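Monday, writing this fast before I have to leave again, so forgive the mess.

The bowls. People keep asking about the bowls. Fine.

When I moved last May I had 15 bowls. No idea how. Some were my aunt's, some were from the Vukidden shop that closed, two were cereal bowls from a roommate I haven't talked to in years. They lived in one stack, biggest at the bottom supposedly, except never, because whatever came out of the dishwasher last went on top. So every time I wanted the one for oatmeal I was lifting a tower with one hand and fishing with the other. Chipped three that way. Cut my thumb on the third one and said enough.

Got it down to 9. This was not graceful. Put everything on the table, dark gray table, every crumb shows, and just sorted. Deep ones left, shallow ones right, plates at the far end even though they weren't part of the project. Once you've got stuff out you might as well.

What went:

- anything with a chip on the rim
- the square ones (soup runs out of the corners, who thought of this)
- the blue Jillotico pair, which looked great and got so hot in the microwave I needed a towel
- one huge salad bowl I used for Thanksgiving and then for nothing

Kept the plain white ones. Boring I know. But white goes with everything and when one breaks you can get another that's close enough, and food looks like food in them. Tomato soup in a gray bowl looks like a science project.

Ilari Kauppinen wrote to me after the cupboard post and said I should keep a few ugly ones for guests to take leftovers home in. Smart! Too late, they were already in the box by the door. I've started saving takeout tubs for that instead, and now the tubs are their own problem. Different post.

Storage. I tried the wire riser from Kinnunen, the kind that makes a second shelf inside your shelf. Good idea, too tall for my cupboard by a hair. Ended up with nothing in there, just 2 short stacks side by side, deep ones and shallow ones. Never more than five high. I can get any bowl out without taking my whole life apart. Took me until my thirties to work this out.

Somebody asked about felt between the bowls. I don't. I did for a week, cut up an old Vusine placemat into circles, and then you have to take the circles out and put the circles back and one goes in the sink with the dishes and comes out gross. If your bowls are fancy, sure. Mine aren't.

Also setting the table. I used to carry everything over in one trip because I'm lazy, and that's how bowls die. Now I put them out first, empty, before I even turn on the stove, and then bring the pot over. Less walking around with hot soup. Mattes Meinecke does it the other way, fills them at the counter and carries them one by one like a waiter, and he's never dropped one, so what do I know.

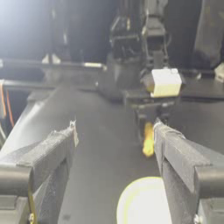 Anyway the pot at the table thing also means people take what they want, and I don't end up scraping half a bowl of lentils into the trash. You do need something under the pot. I've got a cork round, it's stained, it works.

Washing: I gave up on the top rack. Bowls go on the bottom, tilted, all facing the same direction, and I quit trying to squeeze in a last one. The last one is always the one that comes out with a puddle of dirty water in it. Gets done by hand or waits for tommorow.

The box of rejects is still by the door btw. It has been there long enough that I put my keys on it. I will drop it off this week. I said that in the last post too, I know, a couple of you pointed it out.

Oh and this blog went over 2,000 visits since the cupboard thing, which is wild for a page thats mostly me complaining about shelves. Thank you. Mugs next probably. The mugs are so much worse than the bowls were, I counted as far as the second shelf and stopped.

Ok gotta run, bus.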